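What My Town Reads Now That the Paper Is Gone
Final report, Community Research Seminar
January 28, 2021

Why I picked this

My grandfather used to read the Fuller paper at the kitchen table with the Mets on the radio, and he'd read the town council notes out loud whether or not you wanted to hear them. The paper printed its last issue in June of my freshman year. I didn't think much about it until my mom asked when the leaf pickup was and not one of us knew how to find out (we missed it, and the bags sat there until spring).

So that was my question going in. How do people in Fuller find out what's going on now? I figured the answer was "Facebook" and I'd be done in a week. My partner Ha-neul Na figured the same thing, and we were both partly wrong.

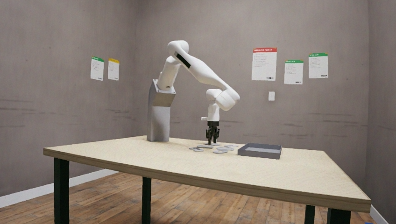
How we did it

We wrote a survey with 12 questions and cut it down after our advisor, Aslı Şimşekoğlu, tried it on her phone and gave up halfway. The short version asked where you last heard a piece of town news, how long it took to reach you, and whether you checked it anywhere else. There was also a blank box at the end for anything you wanted to add, and people really used that box!

Fuller has 1,437 households. We left paper copies at the library, the laundromat and the diner, and put a link in two online groups. We got 67 surveys back that were filled in enough to use. I know that's small. Ha-neul wanted to keep going for another month, but we had classes and the winter break was coming, so we stopped there.

We also did longer interviews with people who said they'd be willing. I did most of the talking and Ha-neul took notes, mostly because my handwriting is so bad that I can't read it the next day.

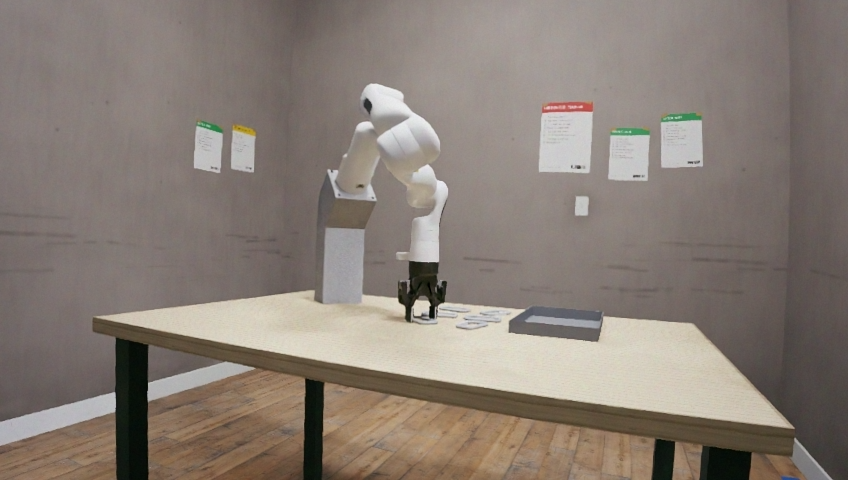

Figure 2. Robot arm on its pedestal, with the gripper lowered to the tabletop.

What people told us

Facebook did come up the most, so I got that much right. But when we asked people to name the last thing they'd learned there, a lot of them had trouble. They remembered arguments, lost dogs and a fight about a fence. One woman told us she'd read a hundred comments about the new parking rules and still had to go look at the sign to see what the rules were.

The thing we didn't see coming was Fikoter. It's a little text message list that a former bus driver in town started for snow closings, and it has grown to up to 700 numbers (he wasn't sure, he thinks some of those are old phones). He sends maybe one message a day. Road closed, water off on Elm, pancake supper at the firehouse. People over 60 loved it. Almost everybody who was on it said they trusted it more than anything else they used, and I think it's partly that everyone knows him from the bus.

Younger people mostly said they heard things from their parents. I put that down as a joke answer at first and then it kept showing up, so we gave it its own row in the table.

The other surprise was how much people missed stuff I wouldn't call news. They missed the honor roll, the wedding pictures, the bowling scores from the Ullico league. A man at the diner had every clipping of his daughter's softball team in a folder, and the folder just stops at her sophomore year. I've thought about that folder a lot.

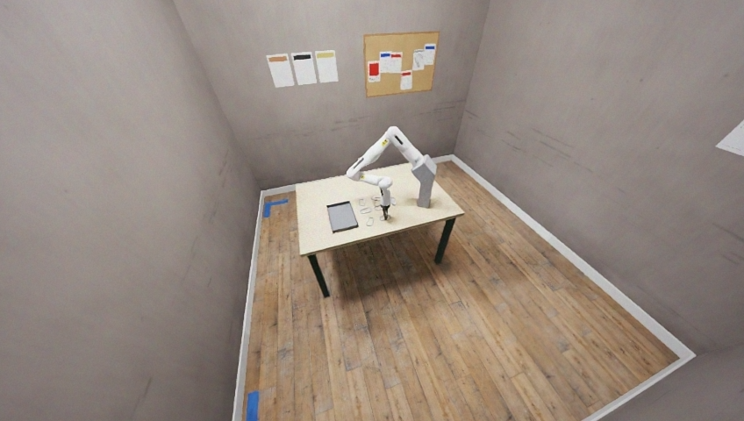
What I'd do differently

First, the paper surveys. We left them in places where people already go to chat, so we probably ended up with the chattiest people in Fuller. If I did it again I'd mail some out, even though stamps would have eaten our whole budget.

Second, our question about trust was bad. We asked people to rate it from one to five, and half of them circled three and then wrote a paragraph in the margin. The paragraphs were so much better than the number. Ha-neul ended up typing all of them out, and that took her longer than every other part of the project put together (thank you, Ha-neul, I owe you lunch).

I also wish we'd asked about the council meetings. Before the paper closed there was a reporter at every one of them. We went to 2 meetings for this project and there were more people at the front table than in the chairs.
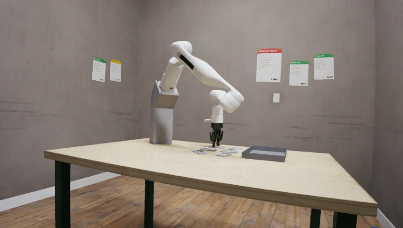 The town clerk told us the minutes go up on the website, and they do, but they're usually a few weeks behind and they only say how each vote went. You'd never know from reading them that the parking discussion ran past ten o'clock or that somebody brought a tape measure.

I'm going to keep going with this next semester if my schedule lets me. The Fikoter guy said I could ride along with him one morning and see how he decides what to send, and the library has offered us a shelf for a printed copy of the survey answers, with the names taken off. My mom has signed up for the texts. Leaf pickup is the first thing she asked him about.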